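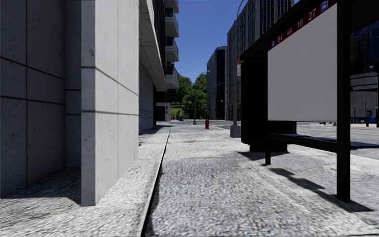 Sim view attached to ticket 505: sidewalk by the bus shelter, hydrant at the far corner

Ticket 505
Project: Erberg delivery robot, student team
Component: local planner, city map in the simulator
Opened: 14 Jan 2023
Status: closed, one follow-up

Problem
Robot is told to drive straight down the sidewalk to the corner with the red hydrant. It goes a short way, stops before the bus shelter and reports "no valid path." There is plenty of room between the shelter and the building. Same result on both lab machines.

Steps to reproduce
Load the city map, start on the sidewalk facing the corner, set the goal next to the hydrant, press run. Default Statov planner settings.

Log

Entry 1. Checked the goal point first. It is on the pavement and not inside the hydrant. Moved it back toward the robot anyway. No change.

Entry 2. Turned off the camera layer and ran on lidar only. Robot still stops, but later. So the camera layer is part of it.

Entry 3. Dumped the cost map. Two things are marked as blocked that should not be. One is the dark groove that runs along the sidewalk. The other is the shadow from the shelter. The ground classifier calls both of them "drop." Between them they close off the way through.

Entry 4. Switched shadows off in the render settings. Shadow cells went away, groove cells stayed. Robot got past the shelter on the right side of the groove but would not cross it. We can't leave shadows off because the Doltbridge course is judged with them on.

Entry 5. Raised the minimum drop depth in the classifier and made it need lidar agreement before it marks a cell. Shadows back on. Ran 100 trials from random start points. All reached the goal except one, where the robot clipped the shelter post.

Entry 6. The clip was a different bug. The robot footprint in the config was still the one from the old Yusof base. Put in the right footprint and reran that start point. Clean.

Fix
Merged to main. If you have a local config, delete it and pull again or you will keep the old footprint.

Follow-up
Curb edges need a retest with the new drop depth. Opened as ticket 277.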